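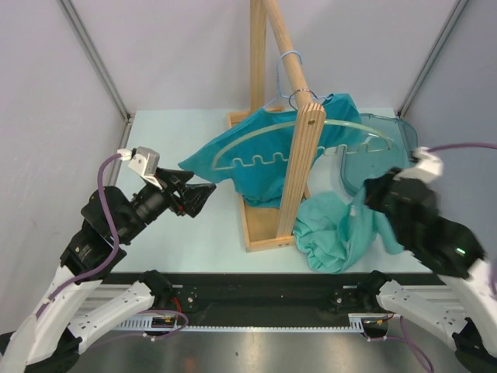
Why do clothes wear out faster in some homes than in others?

Most of the difference comes from washing, drying and storage, and only a small part from how often the clothes are worn.

Chapter 4
Caring for Clothes at Home

Key terms: fiber, care label, agitation, shrinkage, pilling, line drying, tumble drying, seam allowance

In Chapter 3 you learned how yarns are made into woven and knitted fabrics. This chapter follows the finished garment home. It covers sorting, washing, drying, hanging and folding, and it ends with simple repairs. You will need the fiber chart from Chapter 2 for several of the activities, so keep it at hand.

4.1 What happens to a shirt

A cotton shirt loses a little of itself every time it is cleaned. Water makes the fibers swell. Movement in the machine rubs them against each other and against zippers and buttons on other garments. Short fibers work loose and leave with the rinse water or collect in the lint trap of the dryer. After enough washes the collar and cuffs turn thin, because those parts are folded and the fold takes most of the rubbing.

Larasati Hartono ran the laundry room of a boarding school in Brevness and kept a notebook on the school's white shirts. She marked 40 new shirts inside the collar and split them into two equal groups. One group was tumble dried on high heat. The other was hung up damp in a heated room. By July the machine-dried group had frayed at the collar fold and had lost length in the sleeves. The hung shirts had kept their size, although several had marks at the shoulders from hangers that were too narrow.

Her notebook raises a point we will come back to in Section 4.4. Drying on a hanger is gentle on the fiber but can be hard on the shape. A wet garment is heavy, and all of that weight rests on the small area where the hanger touches it.

4.2 Reading the care label

The care label is usually sewn into the side seam or the back of the neck. It gives the fiber content and the treatment the maker recommends. Symbols are used so that the label can be read in any country: a tub for washing, a triangle for bleach, a square for drying, an iron for ironing and a circle for professional cleaning. A cross through a symbol means the treatment should be avoided.

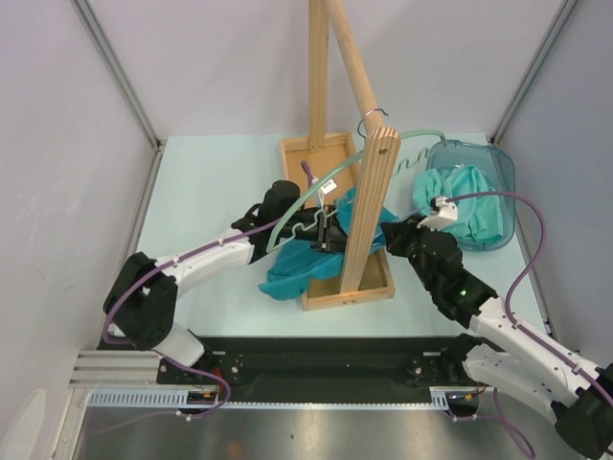
Labels tend to be cautious. A maker would sooner recommend cool water than deal with complaints about shrinkage, so a label may call for milder treatment than the fabric needs. This does not mean the label can be ignored. Wool, silk and rayon can be badly damaged by a single hot wash, and a blended fabric should be treated according to its most delicate fiber.

When the label is missing, work from the fabric itself. Feel the weight, look at the weave or knit, and compare it with the fiber chart. If you are still unsure, wash the item alone in cool water and dry it flat.

4.3 Heat, water and movement

Washing depends on detergent, heat, water, movement and time. If one is reduced, another usually has to be increased. A cool wash may need a longer cycle — or a soak beforehand — to remove the same amount of soil. Stains are a separate matter. Protein stains such as egg and blood should be rinsed in cold water first, as heat can set them in the cloth.

Before you read on

1. Find the care labels on two garments you own. Write down the fiber content and copy the drying symbol.
2. Look at the collar fold and cuffs of an old shirt. Compare the wear there with the wear on the back.
3. Weigh a T-shirt dry, then again after it has been soaked and wrung out by hand. Record both weights for use in Section 4.4.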